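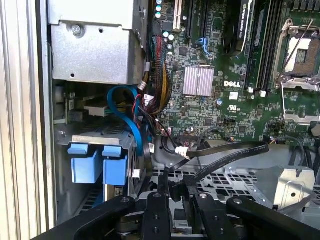
Print | E-mail this thread
Reading time: 2 minutes

benchtech_zarmont
We moved tower teardown to the arm in March. Three of us used to strip 200 units a shift by hand. Two now tend cells and the third writes exception notes. Pay grade is unchanged. The job isn't.

Hứa
Same software at our site. Which steps are still manual?

benchtech_zarmont
Drives and cables, mostly. The planner wants one pick order per chassis model, and a used tower rarely matches its model. On the Dells the blue drive carriers sit side by side with the SATA cable looped over the cage, so I move the cable first and log it as an assist. Quota is 16 assists a shift. I hit that before lunch.

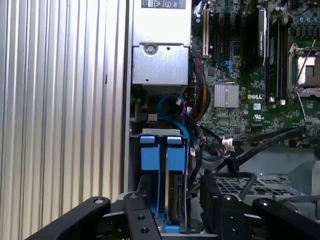
Assist quotas measure the wrong thing. If a blue cable arches over the drive cage, clearing it is part of the process and belongs in the cycle time. Charging it to the operator hides the cost.

Pito
Disagree. Without a quota you go back to doing it all by hand. My wrists are better than they were.

Hứa
Mine too. I still want the number off my review.

Thiện Thân
Jomomport dropped the quota and kept the log. Ask your lead for that.

Print | E-mail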